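8 February 2023

The count this morning stood at 2,403 demonstrations, of which I have thrown away 602. I'd hoped to keep more of them. Most of the rejects come from the first fortnight, when I was still learning how to hold the gripper and kept twisting my wrist halfway through a reach. A person watching would hardly notice that. The policy notices, and copies it.

For anyone who hasn't read the earlier posts, I'm collecting examples of fruit being picked up and put down on ordinary kitchen tables, by hand, with a two-finger gripper that has a camera fixed to it. The recordings go to Yabsira Ejigu, who does the training. The project is called Zeleke and it is small. There are three of us, counting Esmaeil Fallahi, who built the grippers and mends them when I drop them.

The target is 3,000 good ones by June. I no longer think that's hard. What's hard is getting 3,000 that differ from one another in useful ways. Early on I did long runs of the same move from the same starting place, because it was quick and the number went up. Yabsira trained on a batch of those and the result would reach for one spot on the table whether there was anything there or not. We kept a few of that batch and dropped the rest.

So now I work in short sets. I lay the table, do a handful of picks, then change something. It might be the order of the fruit, the side I come in from, or how high I start. Every few sets I change the covering as well. That takes longer than it sounds, as you have to clear everything off and put it back somewhere new, and by then the battery wants charging.
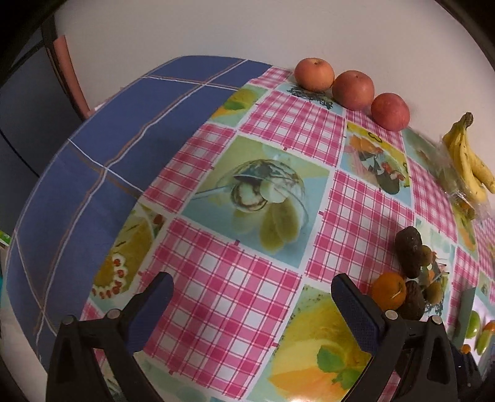
Coverings have become my main interest, which I didn't expect. The first month was all done on a bare white worktop at the Zendside office, and it made a tidy set of recordings that taught the model to find anything that wasn't white. Take it to a normal kitchen and it fell apart. I now go for the busiest cloths I can get. An oilcloth with pictures of food on it is about the best thing I've used, because there is a printed lemon slice lying right between the open fingers, and the real apples are up at the far side of the table. A model that has only learned "yellow shape, close the fingers" is going to grab at the tablecloth. One that has learned something better will go past it. The plaid cloth over one side does a different job, giving a second pattern and an edge where the two meet.

Yabsira was doubtful about all this. Her view was that we should get the simple case working before making it harder, and she had good reasons – training runs cost money and a failure on a messy table doesn't tell you much about why. We settled it by splitting the work. Plain coverings get a third of the sets, patterned ones get the rest, and each recording is tagged with which it was. If the patterned ones turn out to be a waste, she can leave them out with one setting and I'll say no more about it.

Fruit has its own problems. Apples are easy enough if you come at them from above and keep the wrist still. Bananas are awkward, as the bunch swings when you lift it by one end, and a plastic bag round them confuses matters further. I've stopped taking things out of their bags every time. People leave fruit in bags. Kiwis are small enough that I tend to close too early and push them along the table, so I do those slowly. Avocados change week by week as they go over, and I keep using them until they are too soft to grip without leaving a mark.

I should say something about labelling, since two people wrote to ask. Each recording gets a line in a spreadsheet: what was picked, where it went, covering, light, and whether I'd keep it. I fill it in straight after each set. When I left it to the end of the day I got things wrong, and 58 recordings had to be watched again from start to finish to sort out which apple was which. That used up an entire afternoon. Esmaeil has since written a small checking script, which he named Clenulness for reasons he won't go into, and it flags any recording where the fingers never close or the file is too short. It catches the obvious ones. It doesn't catch me being sloppy.

The finger pads want replacing again. They wear smooth on the inside faces and then everything slips, and slips look like bad technique when you watch them back. Esmaeil is cutting a new pair from a slightly thicker sheet. I've asked him to keep the old ones, so that Yabsira can check whether the change of pad shows up in the results.

Next week I'm moving to a darker kitchen with only one window. I'll take the oilcloth and a plain brown cloth, and do the same number of sets on each.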